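I caught up with Freya Pearce at her shop in Bridberg, where she sells and refinishes tables, and before I'd even sat down she was telling me to feel the top of one. So I did! "People always go for the legs," she said. "I look at the grain first. If the grain's dull I lose interest."

She got into it by way of a $100 desk from a yard sale and a very bad can of varnish – "sticky until January," she laughed. These days she likes pale wood and a smooth finish, the kind that shows every wave and loop when the light gets on it.

I asked what she tells customers who worry about knots. "I tell them to sit with it for a week," she said. "My favorite spot on my own table is an oval shape right where I put my coffee. I'd be sad to have a plain one." Does she use coasters? "Three of them, and they're all in a drawer."

Her big advice for shoppers was to bend down and look along the top toward a window before paying anybody a cent.
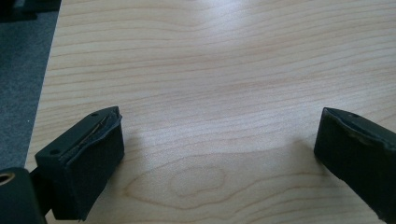 Otakar Kratochvíl wrote in to say that he did exactly this with his kitchen table, found a scratch the full length of it, and bought it anyway.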